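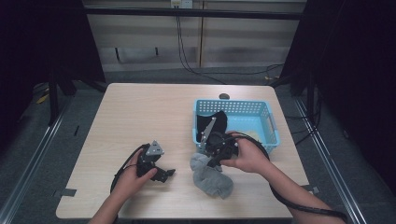 Socks keep vanishing between the hamper and the drawer, what do you all do?

Posted by Orathai Kongkaew in Laundry & Closets

Hi everybody, long time reader, first time I've had something worth asking. We are a household of three (me, my husband, and my mother-in-law, who moved in with us in July) and I swear we own more single socks than pairs. I have a bag of singles hanging on the back of the closet door and last night I finally dumped it out on the bed and sat there matching until I couldn't stand it anymore. I got 10 pairs out of it. The rest went right back in the bag, which is depressing because I know I'm going to do the same thing again in a few months.

Our setup, in case it matters: front loader in the hall closet, stacked dryer on top, and everybody has their own hamper. I wash by color and not by person, so all the dark socks go in together. My husband wears black dress socks that all look alike in bad light but are NOT alike, there's a ribbed kind and a smooth kind and one kind with a little gold toe. My mother-in-law likes thick fuzzy ones and those always come out of the dryer stuck to something else. Mine are just whatever was on sale.

I've tried the plastic clip rings (lost the rings), and I've tried safety pins (poked myself, quit). I've been looking at mesh bags but I don't know if socks really get clean in there or if they just ball up. Also, how long do you hang on to a single before you let it go? I have one with lemons on it that I've been saving since we lived in the old apartment and I'm not sure I'm ready.

Thank you in advance! Oh, and we're on a budget, so please don't tell me to buy a new washer, haha.

Khải Lâm

Mesh bags, yes, but get more than you think you need and don't stuff them. That's where people go wrong. I used to cram a whole week of socks into one and they came out in a damp lump with the soap still in the middle. Now I fill each bag to the halfway mark and they wash fine. Zip it all the way and tuck the pull under that little elastic flap or it'll work itself open and you're back where you started.

What really changed things at our house was giving each person a bag that hangs on their own hamper. Socks go into the bag when they come off your feet, and on wash day you zip it and throw the entire bag in. It goes in the dryer zipped too. Then whoever owns the bag gets the bag back, and matching is their problem! My kids complained for a while and now they don't think about it. With your setup you could still wash by color, you'd just need a dark bag and a light bag for each person. The fuzzy ones I'd turn inside out and keep in their own bag so they stop shedding on the dress socks.

Mine are Stuvov bags, the medium size, but I've had dollar store ones that lasted nearly as long, so don't go spending a lot.

Also please check the rubber gasket on the front loader. Pull the fold back with your fingers and feel all the way along the bottom. I found two baby socks and a guitar pick in ours, and the baby in question was in second grade by then. If you've got a sock that went missing recently I would bet you it's in there. Wipe the fold down while you're at it, it gets pretty gross.

On the black socks, I gave up and bought my husband all one kind. It took one trip to the store and a little bit of an argument. He donated the good leftovers and the worn ones became dust rags.

Sơn Đào

check inside the fitted sheets. every time

Xuân Lương

I'm going to disagree a little about the bags, they never worked for us because my teenager will not zip anything. We do a sock basket. All the clean socks go into one basket straight from the dryer, no matching at all, and it gets dumped out on the table once a week while we watch our show. If you can find two that go together you fold them, and if you can't it goes back in the basket. With three people I think you'd get through it before the first commercials.

Lay them out flat first with all the toes pointing one way. I know it sounds fussy, but the ribbed and smooth ones jump right out at you when they're flat, and they all look the same in a pile. Do it by a window if you can, or under a good lamp, because navy and black will fool you every time at night.

As for how long to keep a single, my rule is until the season changes. When I swap out the winter coats I go through the basket and whatever is still alone gets cut up for cleaning blinds (put it on your hand like a mitten, it's great for that) or goes in the car for wiping the windshield.

I'd keep the lemon one though. Mine has pineapples and it's been in my drawer for years.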